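# Clandow Matte Wall Paint, Gray

Sold by Gallagher, Porkside branch. Page last changed September 26, 2020.

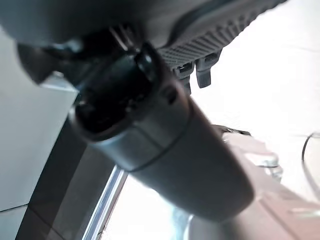
The can says "one coat." We have sold this paint for long enough to have an opinion on that, and our opinion is that you should buy enough for two. Over an old pale wall in decent shape, one coat may get you by. Over patched plaster, bare drywall or anything red, it won't, and we'd like you to hear it from us before you've put the roller away.

It is a plain mid gray for inside walls, made for workrooms, back halls, utility rooms and the kind of office where people lean bikes on things. Clandow's leaflet calls it "calming." We can't say we've noticed. It is gray, it goes on flat, and it doesn't throw the overhead lights back at you the way a satin does. For a workroom, that last point is the one worth paying for.

## What you get

- Water-based matte, inside use only
- Touch dry in 6 hours, according to the maker
- Brush, roller or sprayer (thin it for the sprayer, and read the side of the can for how much)
- Cleans up with water while it's wet
- One shade. There is no light or dark version, whatever the old catalog said

## Claims we'd take with some salt

**"Scrubbable to 1000 strokes."** That is a lab figure from Clandow, done on a test card with a machine and a measured sponge. We don't own the machine. What we did was wipe down a strip by our own returns desk with a damp cloth most evenings from January on. The dirt came off. The strip also went faintly shiny, and from the side you can pick out where it was wiped. Every matte we stock does this to some extent — the Cosine gray does it a bit less and costs more.

**"No primer needed."** On a sound painted wall, fine. On new drywall the seams showed through for us, and they kept showing through after the second coat. Prime it.

**"Low odor."** Lower than the old oil paints, sure. Open a window anyway.

**"Hides marks."** It hides pencil and light scuffs. It does not hide rubber marks from chair backs or cart wheels, and gray dust from sanding is hard to spot on it until your sleeve finds it.

## Touching up

This is where we've had the most complaints, so please read it. Dab new paint on an old patch with a brush and you will see the dab. Use the same kind of roller you used the first time, feather it out wide, and let it dry fully before you judge it. If the wall is more than a couple of years old, plan on doing it corner to corner.

Keep the lid from your first can. The batch number is stamped on it, and if we still have that batch we'll match it. If we don't, expect a small shift in color. Clandow says there is no shift between batches. We have had two open cans side by side on the counter and we disagree.

## Who should skip it

Bathrooms, laundry corners, anywhere that gets steam. Metal doors and pipes too: it sticks well enough at first and then comes off in flakes when something knocks it. For floors you want a floor paint, and we have been asked often enough to put it in writing.

## Buying it

The small can is $20 and the large is $40. The large holds more than twice as much, so the small one only makes sense for patches. Unopened cans can come back with the receipt. Opened cans can't, even if the color looked different on the website, and it probably will, as screens are bad at gray. Ask for a painted card at the counter and hold it against your wall in the evening as well as by day.

Questions about batches or bulk orders go to Otis Marchetti at the Porkside paint desk. He will ask what's on the wall now, so have a look before you call.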